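Gripper comparison on the marker task: gallery

Posted 2020-11-11

We spent part of the fall trying two sets of fingers on the same arm, the stock Plerkon pair and a narrower pair cut for us by Hsueh. Both run from the Orkent controller with no change to the settings. The task is a plain one: pick a whiteboard marker off the table, turn it upright, hold it still, put it back. Each set got 200 picks, split into blocks of 20. The pictures on this page come from the wrist camera.

We picked markers because they are round and smooth, and the cap is a different width from the barrel. A finger that closes well on one part may not close well on the other. The plant and its saucer stayed on the table through all the blocks, so the planner always had something to steer around. 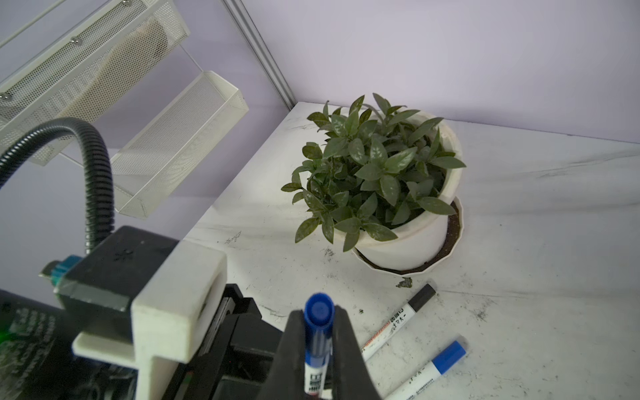
Cap hold, blue-capped marker, with two more markers lying by the plant.

Holding at the cap was the easier case for both sets. The grip force was left at level 4 on the Orkent scale. At level 7 the Plerkon fingers held just as well but took longer to let go, and we went back down after one block.

The camera sits close to the fingers, and that matters more than we expected in April when we first bolted it on. It gives a good view of the contact point and a poor view of anything behind the marker. We tried the Flutlow camera in the same spot and found the picture a little sharper up close, with more blur toward the corners.
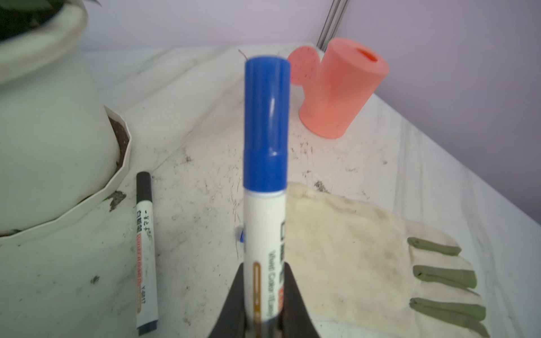
Barrel holds took more tuning. The barrel is slick, and a marker picked up a little off center will lean before it settles. Slowing the last part of the close fixed most of that on the Hsueh fingers and some of it on the Plerkon pair. We also moved the grasp point closer to the middle of the barrel - a small change in the config file, but it has to be redone each time the fingers are swapped.

Dirt on the table gets onto the finger pads sooner or later. We now wipe the pads between blocks and write it in the log.

The next gallery will cover the soft pads, using the same markers and the same force levels.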